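Sunday, 6:40 am, bench 2

Third go at the two-tier for Stuvdale. Wanted to settle the fondant before the real one gets started, so these are both on dummy layers plus one real 8 inch sponge.

Batch A was the Handimell fondant straight from the tub, kneaded four minutes. 1203 g covered the bottom tier with enough left over for the border. Rolled fine but it tore at the back corner when I smoothed down, same place as last time. Elephant skin on the top edge within ten minutes.

Batch B was the same fondant with 115 g of Drenetti gum paste worked in and a smear of shortening. Much better. It stretched over the corner and held, and the seam closed up with a damp finger. Slightly dull once set - steam it next time.

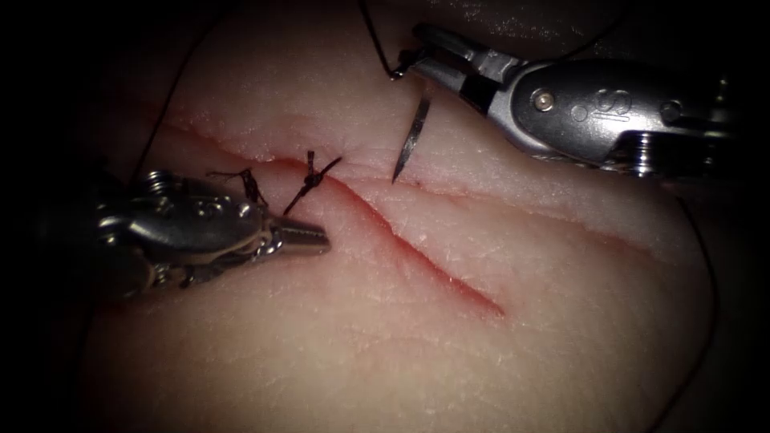

Suture pad with the long cut, red along the edges.

Buttercream: used the Potgieter butter, 211 g per small batch. Too soft by the time the kitchen warmed up. Put the crumb coat in the walk-in for half an hour, then a second thin coat, then back in. The sponge one bulged a little at the join between layers. Probably filled too close to the edge. Need a stiffer dam, and stop the filling a finger short of it.

Color: the ivory came out yellow again. Half the drops, and leave it wrapped overnight before judging. Order no. 3622 for the boards is still open, don't cut dowels until they arrive and we can check the thickness.

To do:
- bake another 8 inch, level it cold
- redo the ivory with batch B mix
- try the quilting tool on the dummy before it firms up
- clean the small turntable, it sticks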